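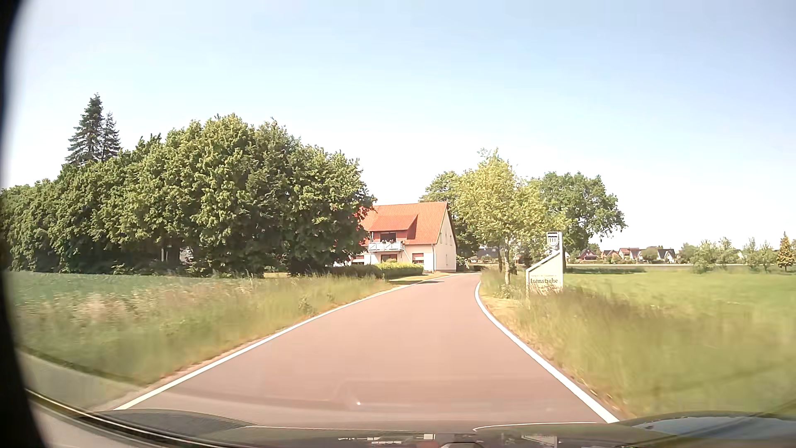

A village lane in one of the areas covered by the study.

Participants wanted: home blood pressure study, adults 40 and over

The Bullmont Community Health Study is looking for adults to take part in a 12-month study of blood pressure readings taken at home. We want to know if people who send in their own readings get their treatment adjusted sooner than people who are checked only at clinic visits.

We have places for 348 participants in Bullmont, Skirnalthorpe and Jimalach. Enrollment opens in September and will stay open until all places are filled.

Who can take part

You may be able to join if you:
are 40 or older
have been told by a doctor or nurse that your blood pressure is high
live in one of the three areas and expect to stay there for the next year
can read and write in English or Spanish, or have someone at home who can help

You cannot join if you are pregnant, are on dialysis, or have had a heart attack or stroke in the past six months. People with an irregular heartbeat should call us first, as some home monitors do not give reliable readings for them.

What you will be asked to do

Participants are placed in one of two groups by chance. You cannot choose your group, and neither can we.

Group one will get an arm cuff monitor and take two readings each morning and two each evening for one week of every month. Readings can be sent by text message or written on a card and mailed. Group two will keep to their usual clinic visits and will be given a monitor to keep when the study ends.

Everyone comes in for three study visits — at the start, at six months and at the end. The first takes 90 minutes and includes a small blood sample. The other two are shorter. Keep taking your medicines as usual unless your own doctor changes them.

Payment

You will receive a $15 gift card for each study visit. Bus fare and parking are paid back on the day if you bring the ticket or receipt.

Risks and privacy

The cuff may feel tight, and the blood draw may leave a bruise. Your name is kept apart from your readings. Taking part is voluntary, and you can leave at any time without any change to your regular care.

The study office does not watch readings around the clock. If you have chest pain, trouble speaking or sudden weakness, call 911.

How to sign up

Call the study office at extension 3504 through the Barbosa Clinic switchboard and ask for Natanael Pimentel, study coordinator. You can also leave your name and phone number at the clinic front desk. The principal investigator is Dr. Nkrumah Wumbei.

Evening visits are available on Monday until 7:30 p.m.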